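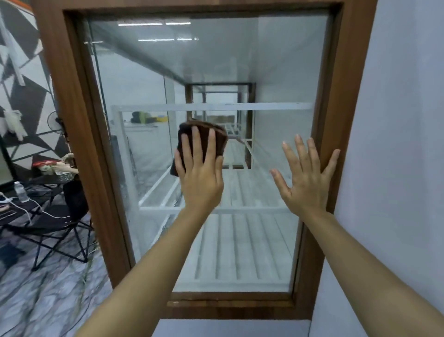
MORNELL COMMUNITY HALL – ROOM-BY-ROOM SAFETY CHECKLIST
February round, with comments

Walked by: Kiri Nepia and Tuncay Bilgin
Written up by: Kiri Nepia
Copies to: Eimear Corrigan (bookings), Khrystyna Sydorenko (kitchen roster)

Key: OK = fine as is. FIX = needs doing before the next round. WATCH = fine today, have another look next time.

First up, thank you to everyone who got stuck into the jobs from the last list. So many of the old FIX items have gone to OK and the place feels better for it!

1. ENTRY AND FOYER

1.1 Front doors open fully and stay open on their hooks – OK
1.2 Door mat lies flat – FIX
The back left corner curls up again by lunchtime no matter what we do. Tuncay caught his toe on it twice while I was writing this line. Please could we get a heavier one, with a rubber edge.
1.3 Ramp surface and handrail – OK
The new grip strips are brilliant. I went up and down in my slippery work shoes on purpose.
1.4 Exit sign lit – OK
1.5 Evacuation plan on wall, readable from the door – WATCH
It still shows the old storeroom wall. The exits on it are right, so it can stay up until the new drawing is ready.

2. DISPLAY CABINETS

2.1 Cabinets stand steady when pushed gently at shoulder height – OK
2.2 Glass free of chips and cracks – OK
Check this one straight after cleaning. A smear can look just like a crack, and the other way round too. Run your eye down the edges first, then the middle. Use a soft cloth and put your cleaner on the cloth, never on the pane, so it doesn't creep into the joins.
2.3 Locks turn and keys are labelled – FIX
The Canpolat trophy key has lost its tag and is now one of three small silver keys on the same ring. I tried them all, cheerfully, in the wrong order.
2.4 Heavy items on the bottom shelf – WATCH
The big Sturnari shield has crept back up to the middle. It does look wonderful there 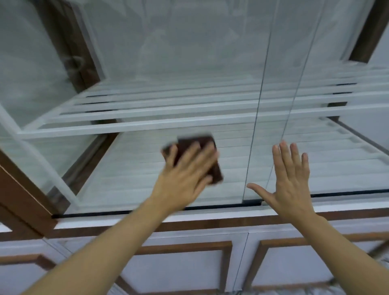 but it weighs a fair bit, and it would be much happier down low with the bowls either side of it. İlker Kırmızıgül has offered to make a proper stand for it, which I'm very keen to see.

3. MAIN HALL

3.1 Floor free of splinters and raised nails – OK
We did the whole floor in socks. Recommended!
3.2 Occupancy notice displayed – OK
It reads 200 and is on the wall beside the stage steps. Eimear, please keep quoting that figure to hirers, including the ones who promise that half their guests won't turn up.
3.3 Stacking chairs – FIX
Pulled 4 with loose back legs and put them in the storeroom with red tape on them. Please don't bring them back out for the quilters. Stacks should stop at eight high, and the far corner had one well over that.
3.4 Trestle table catches – OK
All of them click. A drop of oil went a long way.
3.5 Stage steps, white edging visible – WATCH
Wearing thin on the second step, where everyone turns.
3.6 Curtains clear of the wall heaters – OK
The new tie-backs work a treat.

4. KITCHEN

4.1 Fire blanket within reach of the stove, not behind anything – OK
Moved from beside the fridge after Khrystyna's suggestion. Far better spot.
4.2 Extinguisher gauge in the green – OK
4.3 Urn cord and plug – FIX
The outer cover has split near the plug. I've taken it out of use and the small urn is on the bench instead. It's slower, so put it on early.
4.4 Portable fan heater – FIX
This is the 2000 watt one that lives under the sink. It was plugged into the same power board as the pie warmer. Wall socket only, please, and somewhere other than under the sink.
4.5 First aid kit – WATCH
Plenty of bandages, hardly any plasters, and the burn gel runs out soon. Someone has added a very nice pair of tweezers, so thank you whoever you are.
4.6 Cleaning products in the high cupboard, in their own bottles – OK
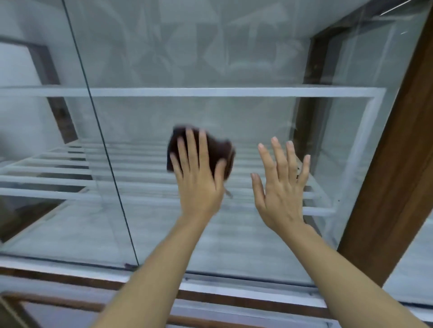 5. OUTSIDE AND CAR PARK

5.1 Path lights come on at dusk – WATCH
We came back at 8 pm to see. The one by the bins took its time and then behaved.
5.2 Gate code – OK
Changed from 2251, which half of Mornell seemed to know. Eimear has the new one.
5.3 Gutters over the side door – FIX
Full of leaves, with a small tree starting. Wenisano are booked to clear them and will bring their own ladder.
5.4 Bike rack bolts – OK
5.5 Assembly point sign – OK
Repainted in a lovely bright green. You can see it from the road!

NOTES FOR THE NEXT ROUND

Bring the long torch, the spare key tags and a pencil that works. Start with the kitchen while it's quiet, then do the hall before the dancers arrive at 10 am. Anything marked WATCH twice in a row becomes a FIX, and that includes the evacuation plan.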